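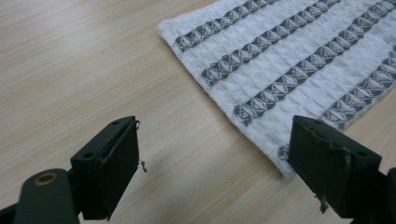 Workshop notes: the Citura hand gripper

Work on Citura, the hand-held gripper we have been building at the Vutthorpe shared workshop, has moved from the bench vise to cloth. The tool is carried by a person and has the same finger geometry as the arm it will later train, so whatever the fingers cannot do in the hand, the arm will not do either.

The printed housings are on their third revision. The first cracked at the pivot after a short run of cycles. The second was thicker but bound up when the screws were tightened. Revision three has a brass bushing pressed into each side and a slightly looser bore, and it has now gone through 1,911 open-close cycles on the counter without play that we can feel. Jaw opening is 100 mm at full travel.

Pads remain the weak part. Hard plastic slides off woven cotton unless the operator squeezes much harder than the arm's motor will be able to. We tried a bare block, a block scored with a file, and a block with a grip layer on the inner face. The grip layer holds best, but it lifts at the corners and picks up lint. Once enough fiber has collected, the pad drags the towel along on release, and the fold has to be started over.

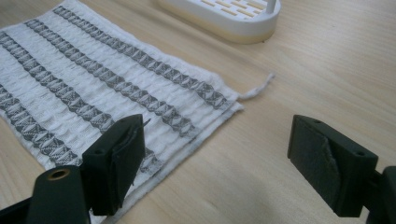
Open jaws at the towel's lower-right corner, with the soap dish behind.

The test cloth is a waffle-type towel with woven stripes. The stripes help when reviewing footage, as a skewed fold shows up at once against the pattern. Each session is 10 folds from flat, corner to corner, then edge to edge. We log the squeeze force at pickup and whether the second layer came up with the first. Picking up one layer when two are wanted is still the most common fault, mainly at the hem, where the thickness changes.

Camera exposure is now locked. With auto exposure on, the white cloth pulled the image down until the black fingers lost all detail – tracking the pad edges was then guesswork. Shutter is set to 1/600 and the bench lights stay on.

Still to do before September:

Recut the pads with a shallow pocket so the grip layer sits flush.
Replace the fasteners in the top of the pads with shorter ones.
Move the recording script from Greco to Triltolia, which handles dropped frames better.
Repeat the towel sessions with a thinner cloth.

Drawings for revision three are in the shared folder. The pad drawing there is out of date and should not be cut from.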